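O café que aprendi a fazer tarde demais

Passei vinte anos da minha vida a beber café mau e a achar que gostava.
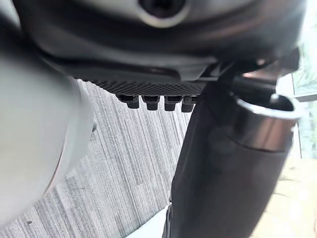
Digo isto sem vergonha nenhuma, porque na casa dos meus pais o café era uma coisa escura que se fazia de manhã numa cafeteira de alumínio e se ia aquecendo até à noite (a minha mãe juntava-lhe água quando engrossava, juro!). Cresci convencida de que o amargo era o sabor. Punha três colheres de açúcar e seguia para a escola toda contente.

A mudança veio por culpa do Primo Caputo, meu vizinho do segundo andar, que um dia me bateu à porta com um saquinho de papel pardo na mão. Tinha comprado grão a mais na Nilsuwan, uma torrefação pequenina que abriu na rua de trás, e não queria que se estragasse. Agradeci, fechei a porta e só depois me lembrei de que não tinha moinho. Nessa tarde moí o café à martelada, dentro de um pano de cozinha. Ficou metade em pó, metade em cascalho, e mesmo assim cheirava a pão torrado e a laranja.

Fui à loja no dia seguinte. Quem estava ao balcão era o Ivan Hrynyshyn, que torra ali tudo e tem uma paciência infinita para principiantes. Perguntou-me como fazia o café e eu menti - disse que tinha uma prensa. Ele explicou-me tudo sobre a prensa: 60 gramas por litro, moagem grossa, quatro minutos de espera. Saí com um saco de grão e tive de ir comprar a prensa a seguir, claro.

A partir daí perdi um bocado o juízo. Comprei um moinho manual da Tollby, que me deixou com um braço mais forte do que o outro, e uma balança. Comecei um caderno onde aponto o grão, a água e o que me soube a quê. "Ameixa, mas triste", escrevi em julho, e ainda hoje sei exatamente de que chávena estava a falar.

O que mais me custou foi largar o açúcar. Fui tirando meia colher de cada vez, e houve uma semana inteira em que andei de mau humor e culpei o trabalho. Agora ponho uma pontinha ao domingo, se houver bolo.

A minha mãe veio cá passar uns dias e fiz-lhe uma chávena com todo o cuidado, água medida, grão moído na hora. Provou, pousou, olhou para mim com muita ternura e perguntou se não havia do outro. Fui buscar a cafeteira velha ao armário e aqueci-lhe o leite.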